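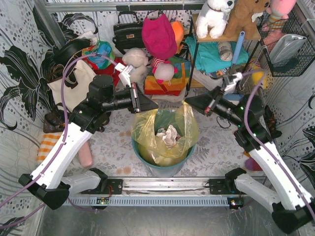 8 September 2019
By the Kerkthorpe Kids' Page

Why do we put a bag inside a trash bin? I used to think it was just to keep the bin clean, and that's a big part of it! Banana peels and yogurt lids are sticky, and a bag is a lot easier to swap than a bin is to scrub.

But look at the top edge. The bag has to be bigger than the bin so it can fold over the rim - that fold helps stop it from sliding down when you drop something in. Mine fell in 2 times last week (yuck).

Got a crumpled piece of paper? If it's clean and dry, ask a grown-up whether it can go in the recycling first. Old paper can be mashed up with water and made into new paper!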